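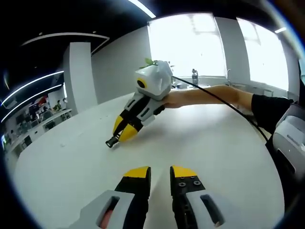 The case for putting the big white table by the window

I have wanted to write about tables for years, and specifically about the big plain white one, and specifically about pushing it up to the brightest part of the room and then refusing to let anybody make it tasteful. So here goes.

Most rooms where people make or mend things get arranged backward. The window is treated as a kind of bonus. The shelves go up first, then the machines go against the walls where the outlets are, and the table ends up in the middle under a ceiling fixture, which throws the shadow of your own head onto whatever you're trying to do. I worked like that for 13 years and thought my eyes were going. Then Leena Savolainen, who was sharing the rent with me at the time, got fed up one Saturday and dragged the table across the floor toward the windows while I was out getting lunch. I came back and could see the grain of the thread on a screw. I have been insufferable on the subject ever since!

White is the part people argue with me about. They say it shows everything. Yes! It shows everything, and that is exactly what I want from a surface. Drop a black washer on a walnut bench and you will be on your knees with a flashlight. Drop it on white and there it sits, waiting for you. Crumbs, pen marks, the ring from a mug, all of it is visible and all of it gets wiped up, usually by whoever is closest. The dark bench we had before never looked dirty and was always filthy (I know because I scrubbed it before we sold it, and the water went the color of tea).

The other complaint is glare, and I'll give that one some ground. A glossy top near a bright window can be hard going on a clear morning, and Keegan Grimshaw, who does the fussiest work of any of us, wore a baseball cap indoors for most of his first winter. A thin blind fixes it. So does sitting with the window to your side. Matte tops are kinder to the eyes, but they hold on to pencil and grease in a way that gloss doesn't, and I've come around to gloss. You can disagree. Keegan does.

Now, size. Get the biggest one you can fit and still walk around. A table that only one person can use is a desk, and a desk turns into storage within a month. On a big table, two people can work with their arms stretched out and a tangle of cables between them without anybody getting an elbow in the ribs. Somebody sets a part down, somebody across from them picks it up and says "is this supposed to wiggle?" and you've just saved yourself an afternoon. I've learned more from people reaching across my table than from any class I ever paid for.

Ours is a Kereama, the long one, bought used from an office that was closing its second floor. It cost 86 dollars and the delivery cost more than that. I looked at a new Bultinska first, a beautiful thing with a beveled edge, and I'm so glad I couldn't afford it, because I would have spent my life putting coasters on it. A work table should be something you can clamp a vise to without a pang.

And please, if you have any choice at all, put it in a room with a sink. I feel nearly as strongly about this as I do about the window. A counter and a faucet within a few steps of the table change how people behave. They wash their hands before they touch the nice stuff. They rinse the brush now instead of Thursday. They fill a bottle and stay another hour. Seon-mi Yoon ran a repair evening for a while in a gorgeous old upstairs hall with tall windows and perfect light, and the nearest running water was down two flights, and by spring there was a bucket up there that I don't like to think about.

Plants, too. I used to be stern about plants in workrooms, on the grounds that soil gets into things. I've softened completely. A bit of green near where you work gives your eyes somewhere to go when you've been staring at something tiny and black for 20 minutes straight. Kylie Doolan gave us a cutting in a yogurt tub and told me to ignore it, and ignoring it has worked wonderfully. Just keep the saucer away from the power strip.

What I would skip is nearly everything sold to go on top of a table. Felt trays, little bamboo risers, cable boxes with lids. We had a Pistar organizer with a slot for every kind of pen, and within a week it held one pen and a great many twist ties. Let the cables trail over the edge if they want to. Clear the whole surface at the end of the day, all of it, down to bare white, and stack the half-finished stuff on a shelf with a note. Tipene Te Moana started that habit with us and I grumbled about it for weeks, but walking in the next morning to that wide, bright, empty table with the sun coming across it is still one of my favorite things in the world.

So go move yours this weekend. Get somebody to take the other end, and check the floor for outlets before you lift.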